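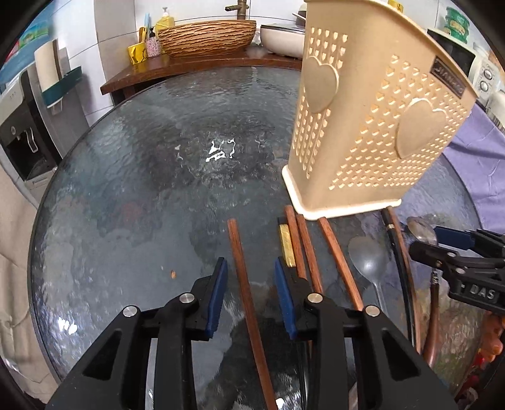 Dristora bench dishwasher, review after one winter

I live in a rented unit in the old part of Thibodeaux, with a kitchen where two persons can't pass each other. A normal dishwasher doesn't fit and the landlord would not allow one in any case. So in June I bought the small Dristora, the one which stands on the bench and can be filled with a jug. I have used it nearly every day until now (it is October), and I think this is long enough to write something useful.

Setting up

The machine came in one big box, and I carried it up the stairs with my neighbour Senyo Alhassan, who was very patient with the corners. Inside were the hose for the drain, a plastic jug, a small funnel for the salt and a booklet. The booklet is printed in very small letters. The drawings are good, but the order of the steps is strange: you learn how to set the water hardness on the last page, and this is something you should do before the first wash. I didn't, and my first glasses had white marks.

You can connect it to the tap, but I never did. I fill it from the top with the jug until it beeps. The jug is a little too small, so you go to the tap and back more times than you would like. The drain hose hangs into the sink. It came with a plastic hook that doesn't hold on a thick sink edge. I bought a better clip at the hardware shop.

Washing

There are 7 programs and I use two of them. The normal one is for plates, bowls and cups after dinner, and it does them well. Dried rice on the bowls goes away if I didn't leave it overnight. Egg is more difficult. The quick program takes 31 minutes and is fine for coffee cups and glasses, but I wouldn't trust it with anything oily. The eco program I tried in the first week, then I lost my patience with it.

The plates stand in the lower rack and the spaces between the pins are made for flat European plates. Deep bowls lean on each other, and the water doesn't reach the inside of the second one. My solution is to put a bowl, leave one space, then put the next bowl. Of course this means fewer bowls in each load.

My biggest complaint is the cutlery holder. It's a shallow tray at the side with slots for forks and knives. Soup spoons lie on top of each other and come out with a dirty spot where they touched. Chopsticks are worse, as they slide through the slots, and one time a chopstick stopped the spray arm and the machine made a terrible knocking. Now I wash wooden chopsticks by hand, which I should do anyway, because hot water and strong tablets make the wood grey and rough. The booklet says so too, on the same last page.

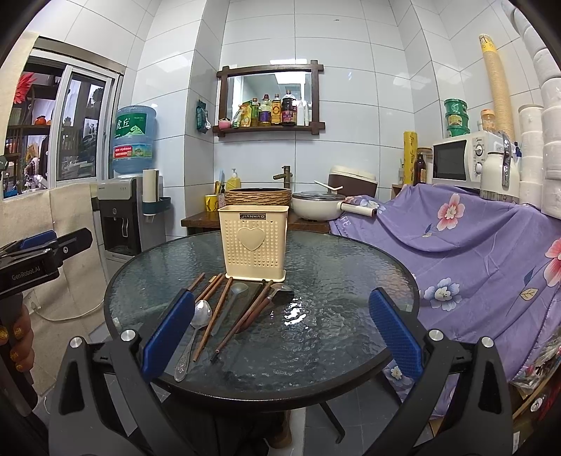
Chopsticks and spoons on the glass table in front of the utensil basket.

Drying

The door opens by itself a little at the end of the wash and the steam goes out. I like this very much. If your machine stands under a cupboard, please pull it forward first. My cupboard has already a soft edge from the steam and I will have to explain it one day.

Plates are dry in the morning. Plastic boxes are never dry. I take them out and shake them over the sink, and then they need a towel.

Noise

Louder than I expected from the shop page, and quieter than my washing machine. I can listen to the radio in the same room. When the water is pumped out there is a gurgling for a short time, and Bożena Głowacki, who rents the room under mine, told me she can hear it at night. So I don't start it after ten o'clock.

Service

In August the machine stopped with a fault code and wouldn't drain. I wrote to Rillton, the shop where I bought it, on a Monday, and they answered the same afternoon with a short video. It was the small filter at the bottom, full of sesame seeds. They could have been rude about it — they were not. Now I clean the filter every weekend. It turns out easily to the left, but putting it back straight needs some practice.

Compared with the Grumby

Before I decided, I looked also at the Grumby, which a colleague has. It costs 60 dollars less and has a proper standing basket for cutlery, and I still think with envy of that basket. But it must be connected to the tap, and its door opens downwards so far that it would hang over the edge of my bench.

Would I buy it again? Yes, for one or two people who eat from plates and small bowls. For a family I would say no, it's too small, and large pots don't fit at all. I give four stars out of five. The missing star is for the cutlery tray, and Rillton told me the standing basket isn't sold separately for this model. If somebody has found one from another brand that fits under the upper rack, please write the name in the comments.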